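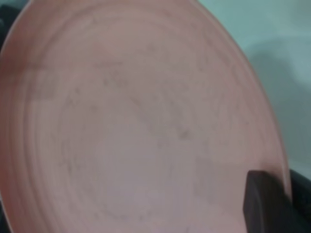 Salmon-pink plate, matte glaze

Hesora Market Notes: frequently asked questions about index halts, closing levels and currency conversion
Last revised 26 Jan 2018

What does the Hesora composite measure?
The composite tracks the share prices of 205 listed companies, weighted by the market value of the shares that are free to trade. Shares held by founders, governments or parent companies are left out of the weighting. Dividends are not included. A separate total return series, which assumes dividends are reinvested on the day the share goes ex-dividend, is published once a day after the close.

Why does your closing level differ from the one on my broker's screen?
Most differences come from timing. Our closing level uses the price set in the closing auction. Many brokers show the last price traded before the auction began. On quiet days the gap is small. On days of heavy selling it can be large enough to change the first decimal place of the percentage move.
A second cause is late correction. If an exchange cancels a trade after the close, we recalculate and mark the level with the letter R. Brokers may not do so.

How is the daily percentage change worked out?
Today's closing level is divided by the previous closing level, one is subtracted, and the result is multiplied by 100. The previous closing level is the one from the last session in which the market was open, even if several days have passed. Monthly figures use the last session of each month. They are not the sum of the daily changes.

What happens to the index when a share is suspended?
The last traded price is carried forward. The share keeps its weight until one of the following applies:
It resumes trading, in which case the new price is used from the first trade.
It has been suspended for 6 months, in which case it is removed at the next review.
It is delisted, in which case it is removed at the price announced by the exchange, or at zero if there is none.
Readers should note that a carried price can hide a loss. When many shares are suspended at once, the composite will fall by less than the market as a whole would if all shares could be sold.

What is a market-wide halt, and how do you report it?
Some exchanges stop all trading when their main index falls by a set amount. During a halt we stop publishing new levels and show the word HALT beside the last one. If trading does not resume, the last level becomes the close. The Hauksdóttir method, which estimates a level from futures prices during a halt, is available to data subscribers as a separate field. It is never used for the official close.

Which exchange rates are used for the dollar and euro versions?
We use rates supplied by Flokport, taken at 3 p.m. London time. The same rate is applied to every share in a given currency. Asian markets have closed by then, so a sharp currency move in the London morning will appear in the dollar version on the same date, although no shares traded at that rate.

Does a fall in the index mean money has left the market?
No. Every sale has a buyer. The index records the price at which the two agreed. Figures for money flowing into and out of funds are collected separately and arrive later.

How often are the constituents reviewed?
Twice a year, with changes taking effect in May and November. Notice is given 8 trading days before the change. Takeovers and delistings are dealt with as they occur.

Why was the Hinora sector series withdrawn?
After two mergers it contained only three companies, one of which made up most of the weight. The rules require a minimum of six. Past levels remain in the archive and have not been altered.

Can I reproduce your figures in a report?
Closing levels may be quoted with the source named. Levels from within the trading day may not be republished without a licence. Charts may be reproduced if the axis labels are kept.

Who do I contact about an error?
Queries on levels and corrections go to Innes Rennie on the calculation desk. Queries on the rules, including appeals against removal, go to Guðlaug Lund. Please give the date, the version (local, dollar or euro) and the level you expected. Queries about single share prices should be sent to the exchange concerned.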